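How to sort leftover shelving brackets

Mixed brackets waste time when you come to put a shelf up. Start by tipping the lot on to an old sheet and taking out screws and wall plugs, which go in jars.

Sort by make first. Mastent and Tanabe brackets look alike but the slots don't line up, so hold one against the other to check.

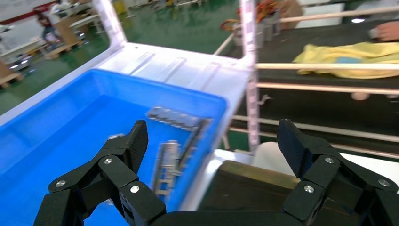

Next, sort by length. Anything under 17 cm goes with the small parts. Uprights of 800 mm and 1,000 mm are best stood in a corner, tied at the top.

Throw out any part with a bent hook. Light rust comes off with wire wool and a drop of oil.

Keep each make in its own bin and write the name on masking tape.

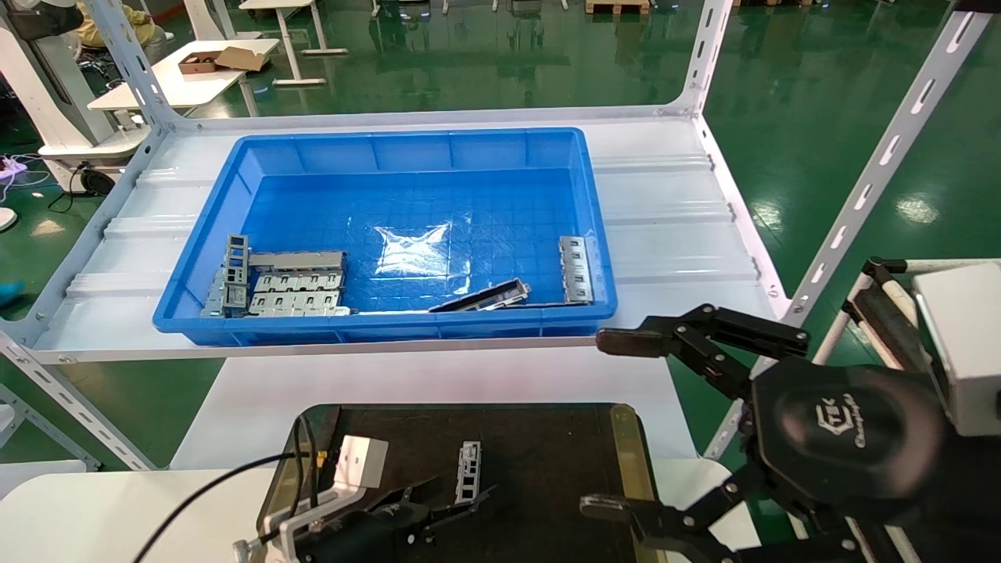 Slotted and perforated metal parts in a shallow blue bin.

Store the bins low down, as 2 full ones are heavy to lift together.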